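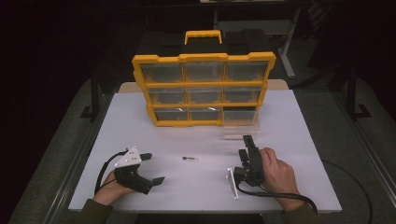

Nipon Yimyam holds that a parts organizer should be judged by its smallest drawer, and that anything too big for that drawer belongs on a shelf. Plenty of owners would argue the point, but it does get at what this modest piece of equipment is for.

Parts organizer

A parts organizer (also small-parts cabinet, drawer cabinet or, in older catalogs, screw cabinet) is a case holding a set of small drawers for keeping little items sorted and within reach. Screws, washers, beads, fuses, fishing tackle, buttons, watch parts and model railroad couplings are all commonly stored this way. Sizes run from desktop cases with 6 drawers up to wall cabinets with 40 or more. It is one of the most satisfying objects in any workshop, and it turns up just as often in sewing rooms and kitchens!

Construction

Most modern organizers have a molded plastic outer case with clear or smoky plastic drawers. The case is divided by ribs that act as walls between the drawers and as rails for them to slide on. Bright case colors are popular, yellow and red above all, and they make the thing wonderfully easy to find on a crowded bench. A portable organizer adds a carry handle on top, and a yellow and black case with nine drawers in three rows of three is a typical layout for this type.

The drawers usually have a small lip or pull at the front. Better ones have a stop at the back, a little tab that catches on the case before the drawer comes all the way out. Tilting the drawer upward releases it, so it can be lifted free and carried over to the job. Cheaper drawers have no stop, as anyone who has picked 92 brass tacks out of a carpet will remember.
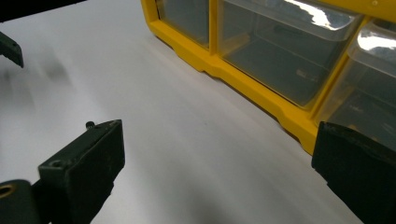 Clear drawers in a yellow plastic case.

Clear fronts are the great improvement over older wooden and sheet metal cabinets, which needed a label or a sample screw wired to each drawer. With see-through plastic the contents can be recognized at a glance, at least in decent light. Glare on the drawer lip can make this harder, and smoky plastic hides fine detail, so many people use labels anyway.

Portable and fixed types

Fixed cabinets hang on a wall or stand at the back of a bench. They hold more, and they can be screwed down, which matters once they are full of steel. Stackable cases lock together with ridges on the top and bottom.

Portable cases trade space for freedom. The Stunex carry case, sold in the Clidotville area for many years, had a handle that folded flat and a bar that dropped in front of the drawers for travel. The bar is a lovely bit of design: one motion and every drawer is held shut. The later Mutico case did the same job with a hinged clear door, and collectors still disagree cheerfully over which is nicer to use. On cases with neither feature, a wide elastic strap or a strip of painter's tape works well.

Sorting

There are three common ways to fill an organizer. Sorting by kind puts all wood screws together, all washers together, and so on. Sorting by size suits people who own a lot of one thing. Sorting by job, the method taught in the Yuan bench course, gives each drawer to a task: one for hinges and the screws that fit them, one for hanging pictures, one for bike repairs. It looks untidy on paper and is a real pleasure in use, particularly with a portable case.

Heavy parts go in the bottom row whichever method is used, which helps keep the case from tipping when an upper drawer is pulled. Dividers, where supplied, slide into grooves in the drawer walls and split it in two or three. A folded piece of card does nearly as well.

Most owners also keep a drawer for strays, the odd clips and unknown caps that might belong to something. A good clear-out once a year, usually in June in the Yuan course notes, keeps it from spreading to its neighbors.

Care

Plastic drawers can be washed in warm water with dish soap and left to dry fully before metal parts go back in. Strong solvents cloud clear plastic and can crack it. Scratches are mostly harmless. Drawers that stick can be eased with a little candle wax rubbed along the bottom edges, and a cracked drawer can often be swapped with one from a matching case, so it is well worth hanging on to spares.

See also: toolbox, tackle box, bead storage, pegboard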